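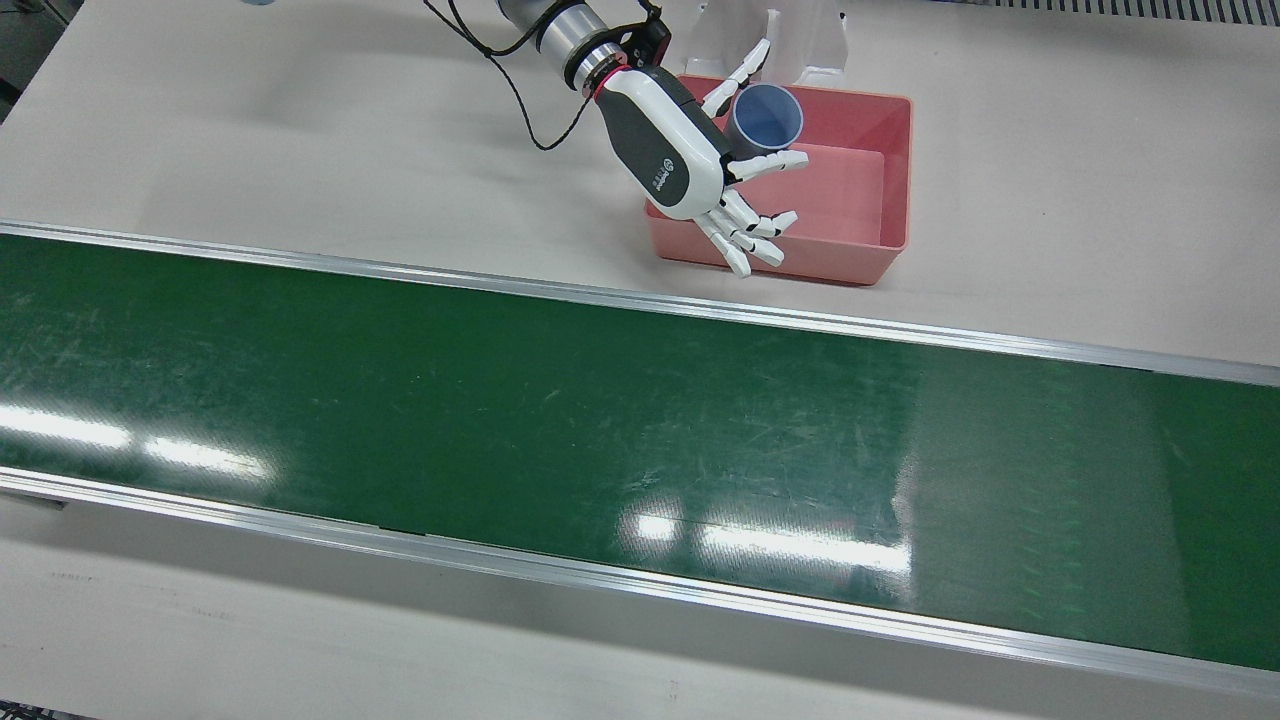

Ellby 传送带工位规范套装(机械臂配灵巧手适用)

首页 > 工位与安全 > 规范套装

供应商:Kindetti
货号后缀:标准版 / 加长版
页面更新:10/03/2024

先说清楚这套东西是什么,免得你买回去以为少发了货:它不含机械臂,不含手,也不含传送带。箱子里是一整套让工位“按规矩来”的东西,包括急停盒、线缆固定件、地面标识、料盘定位角、标签,还有一本我自己改了好几遍的操作规范手册。我在Kindetti负责这条产品线,页面上的文字也是我写的,所以口气比较随便,大家将就着看哈。

为什么要做这么一套?我跑客户现场跑得多,见过太多设备本身很好、旁边却一塌糊涂的工位。机械臂是新的,手是新的,线就那么挂着;料盘今天放左边明天放右边;急停按钮倒是有,埋在一堆包装盒后面!大家都说“等正式跑起来再弄”,然后就一直没弄。后来我干脆把每次到现场都要翻出来用的零碎装进一个箱子,Ellby就是这么来的。

箱内物品

急停盒一个,蘑菇头自锁,红色按钮黄色底,双通道常闭触点
急停延长线一根(加长版为两根)
线缆固定座和软扎带,魔术贴款,可反复拆
料盘定位角,带背胶,另配螺丝孔
地面标识胶带,黄黑相间
防水标签纸一卷,1000张
桌面标尺贴
操作规范手册,54页,中文,线圈装订,可以摊平放在桌上
交接班记录本两本

下面按手册的章节挑几个重点讲,也算是让你知道钱花在哪儿了。

一、风险评估要写下来

这一条我每次都要唠叨。很多人觉得协作型机械臂“自带安全”,买来插电就行,这个想法真的要改。评估的对象是整个应用:臂、末端的手、手里拿的东西、旁边的传送带,还有人会从哪边伸手进来。臂再温和,手里抓了个尖的东西,那就是另一回事了。手册第二章给了一份空白评估表,思路参考ISO 12100的风险评估流程,机器人部分对照ISO 10218系列,涉及人机协作的再去看ISO/TS 15066。标准原文请自己买正版来看,我们的表格只是帮你把该想的问题列出来,代替不了标准,也代替不了你们单位有资质的人签字。

换了手要重新评估,换了料盘的位置也要看一遍。有客户问我“只是把杯子换成瓶子也要重来吗”,我的回答是翻开表看看受影响的那几行,该改就改,一般花不了多少时间。改完写上日期和版本。

二、线缆怎么走

末端带灵巧手的臂,外走线几乎躲不开。线留短了,手腕一转就绷;留长了,会垂到桌面上,碰到料盘边,或者被带面蹭到。我们的做法是先让臂慢速走一遍全部动作,找到最“费线”的那个姿态,在这个姿态下线还有自然弯曲,再回到待机姿态,看线圈的最低点在哪儿。手册建议最低点和带面边轨之间不要有交叉路径,余量不够就加一个固定座,把线提起来。

固定座配的是软扎带,没配尼龙硬扎带,这点有老客户吐槽过,说硬的绑得紧。可是绑得太紧正是问题呀!线在弯折处被勒住,外皮先坏,里面的芯线跟着坏,查起来烦死人。弯曲半径以线缆厂家给的数据为准,手册里留了空格让你填。

三、料盘放哪儿

料盘和传送带边轨之间留50毫米间隙,这是我们手册里的默认值。留这个缝是为了手指从侧面下探时有地方去,也方便人清理掉进去的小东西。你的手比较宽,或者料盘壁比较斜,可以再放大,改了就在桌面标尺贴上重新划线,别只记在脑子里。

定位角有背胶,也有螺丝孔。我的建议是先贴,跑顺了再打螺丝。背胶贴之前拿酒精擦一遍桌面,等它干透,我自己就偷过一次懒,结果料盘半天里挪了好几回位置,害得我一直怀疑是标定出了问题……

盘里只放当前任务要用的物件。多余的工具、笔、螺丝刀,统统拿走。手册第四章有一页可以撕下来贴在桌边,写的就是这个。

四、传送带这一侧

带子和臂要有联锁。急停按下去,臂停、手停、带也停,三样都要验证过。手的部分要多想一步:有的手断电会松开,有的会保持原来的姿态,你得知道自己用的是哪一种,松开之后东西会掉到哪儿。这个信息在手的说明书里找,找不到就问厂家,问到了写进手册第五章的空表。

空带试运行不要省。每次改完程序,先不放料,低速走一遍;确认手指的最低点不会扫到边轨,再放料,再提速。步骤就这几步,我知道赶进度的时候很想跳过去,可我见过指尖撞边轨的,修手的钱够买好多箱这个套装了。

带面有反光的场合,视觉识别要单独验收。深色光面的带子在顶灯下面很容易出一条条亮斑,相机有时会把亮斑当成物件。手册里的办法是白天、晚上各测一遍,灯全开测一遍,把误检记下来,然后再考虑是换灯位还是加遮光。

五、急停盒装在哪儿

装在操作员正常站位伸手够得到的地方,距离桌沿不超过400毫米,而且去按它的路上不能经过臂的运动范围。第二句比第一句重要,可是大家往往只记得第一句。前面不许堆东西,地面用黄黑胶带把站位框出来。双通道接线图在手册附录里,请接到安全回路,别接到普通输入点上,普通输入点只能当信号用。

急停复位以后设备不应该自己动起来,要有人确认并另外给启动指令。验收的时候专门试这一下,很快的。

六、交接班

记录本一页一班,填的东西很少:程序版本,手的状态,有没有报警,料盘动过没有,签名。我们特意没做成电子版(有客户催了好久啦),桌边放本子,写的人反而多。想要表格电子档的,下单时备注一下,我发给你,自己打印也行。

适用范围

适合桌面级工位,单臂,末端为灵巧手或普通夹爪,旁边带一条短传送带。双臂工位可以用两套拼,不过手册里双臂的共享区域写得比较浅,我还在补。

不适合的情况也列一下:大负载工业臂、需要围栏和光幕的高速工位、有粉尘防爆要求的车间、食品直接接触的场合。这些请找做集成的专业公司,别拿我们这一箱去凑数,我是真不放心。

标准版和加长版怎么选

标准版够用的情况:操作员固定站一侧,桌子不算长。
加长版多一根急停延长线、一卷地面胶带,适合两侧都有人走动的工位。
拿不准的话,拍一张工位俯视的照片,再画个人员走动的草图发给我,我帮你看。

关于兼容

急停盒是无源触点,带安全输入的控制器基本都能接,具体以控制器手册为准。Jollasport的桌架和Geerts的铝型材台面我们都试装过,定位角的螺丝孔位能对上;其他台面可能需要自己打孔。固定座的夹口有两种垫片,臂的管径差得多的时候换厚的那一片。

几个常被问到的事

手册能不能单买?可以,货架上搜“Ellby 手册”,包邮。
买了套装是不是就算符合标准了?不是。符合性要看你整个工位的评估和验证,套装里没有哪一件能替你“过认证”,谁这么跟你说你都要多问两句。
标签能不能写圆珠笔?油性笔比较好,圆珠笔在防水纸上会断墨。
手册更新了怎么办?封底有版本号,凭订单可以免费换一次新版的活页,邮费我们出。八月那一版改了线缆和空带试运行两章,之前买的朋友记得来换!
能不能开培训?能,半天,在你们的工位上做,拿你们自己的程序跑一遍验收表。要提前约。

发货与售后

现货,下单后两个工作日内发出。急停盒质保一年,背胶类耗材不保但是便宜,缺了单补就行。收到货请先对照箱盖内侧的清单点一遍,少了什么,直接在订单里留言,我看得到。

相关产品:Ellby 手册单本 / 线缆固定座补充包 / 料盘定位角(散装) / 地面标识胶带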